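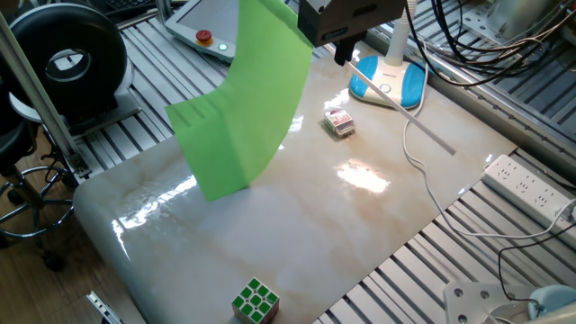 **Ticket:** 1,414
**Cell:** Yule bench cell, marble-top table
**Reported fault:** Gripper closes late or only part way, arm drops into a hold
**Status:** Open, monitoring
**Opened:** August 8, 2025

Hello all, and thank you for bearing with me on this one. I know the ticket has been passed between the Lelidden end and the Flernaseo support desk a couple of times now, so I've pulled everything into one log, including the bits that led nowhere. Please add to the bottom and leave the earlier entries alone, even where I was wrong (there's a fair amount of that).

### What the operator sees

The arm goes to its pick position over the table quite happily. The gripper gets the close command and one of two things happens. Either the fingers shut after a noticeable wait, or they move part of the way and stop, and the pendant shows "tool not ready" and the arm holds where it is. Clearing the message and pressing resume usually gets it going again. Out of the first 20 cycles I watched, it held on 6 of them, with no pattern I could see. It does it on the little printed carton and it does it on the Rubik's cube, so I don't think the part has much to do with it.

The emergency stop has never tripped by itself. I mention it because the first message on the ticket said "e-stop fault", and that sent us off looking at the safety circuit for most of a morning. It was a hold, and the two look quite different on the pendant once you know.

### Entry 1: the easy things

Started with a full power down, five minutes off, and back on. Lovely clean run for the first stretch and I very nearly closed the ticket there and then. It came back after lunch.

Checked the tool settings on the pendant against the printed sheet in the cell folder. Payload was right, tool centre point was right, and the close force was set a touch lower than the sheet says. I put it back to the sheet value and it made no difference at all to the fault, but I've left it there as it ought to match.

Cleaned both fingers with a dry cloth and opened and closed the gripper by hand from the tool page. It was smooth right through its travel, no gritty feeling and no odd noise.

### Entry 2: the part detection

My next thought was that the light was upsetting things. That tabletop has a real polish to it and it throws the overhead lights straight back up at you, which I'd had words with before on a different job. The recipe waits for a part-present signal before it lets the gripper close fully, so if the signal flickered you'd get just this sort of half-hearted close.

I turned off the part-present wait in a copy of the recipe (saved as YULE_TEST, please don't run it for anything else) and tried again with the fault exactly as before. Then I tried it with the room lights down and it was the same again. So the glare isn't our culprit, though I still wouldn't mind a matt mat on that table one day.

I've put the original recipe back as the live one.

### Entry 3: power

The Flernaseo desk asked for the supply voltage at the tool while it was closing, which was a very sensible question and I should have done it sooner. At rest it sat steady. On closing it dipped, recovered, and on one cycle dipped low enough that the tool dropped off the pendant's list for a moment and then came back. That was the hold, caught in the act, and I was rather pleased.

I went back along the supply one connection at a time:

- Wall socket to power strip: fine, plug well home, no warmth.
- Power strip on the side rail: fine on every outlet I tried. I swapped the gripper supply to a different socket on the strip and the dip stayed with it.
- Gripper supply unit (Drerker type, the one on the spares list): steady at its own output terminals, even while the tool end was dipping.
- Cable from the supply to the arm: this is where it got interesting, see below.

### Entry 4: the cable

With the arm parked and the gripper powered, I held the meter at the tool end and gently moved the cable along its length a hand's width at a time. Nothing for most of it. Close to the wrist, where it bends as the arm comes over the table, the reading jumped about every time I flexed it. Straighten it out and it was good as gold.

That explains why it's so patchy. The arm reaches the pick position by slightly different routes depending on where it starts, so sometimes the cable gets a tight bend and sometimes it gets off lightly. It would also explain the lovely clean run after the restart, as I'd only been picking from the near side.

Powered down, locked off, and took the cable out. There was a soft spot under the outer jacket you could feel with your thumb. I haven't cut it open yet. Lelidden have asked for it back in one piece, so it's bagged and labelled with this ticket number.

### Entry 5: replacement

Fitted the spare from the drawer. A few notes for whoever does this next:

1. Park the arm in the service position first, then power down and lock off. You can't reach the upper clip otherwise.
2. Leave more slack at the wrist than looks tidy. The old one had been pulled neat and tight, and I suspect that's what finished it.
3. Do the clips up from the wrist backwards, so any spare length ends up at the frame end.
4. Before running a recipe, jog the wrist slowly both ways to its limits and watch the cable the whole time. Mine caught on the second clip and I had to move it.
5. Keep the lamp lead and the other loose leads on the right well away from anything that moves.

Then I ran the live recipe for another 20 cycles, starting from both sides of the table. No holds, and the voltage dip on closing is now so small I had to look for it.

### Still to do

- Order 2 replacement cables, as that was our last spare. Request sent, no delivery date back yet.
- Flernaseo to confirm the minimum bend radius. The manual gives one figure in the text and another on the drawing.
- Add a cable check to the monthly sheet. I'll draft the wording.
- Delete YULE_TEST once the ticket is closed.

I'm going to leave this open until the October service so that we get a decent stretch of ordinary use behind it. If it holds again in the meantime, please don't just press resume. Note which side the arm came in from, take a picture of the pendant message, and put both on here. I'll pick it up the same day if I possibly can.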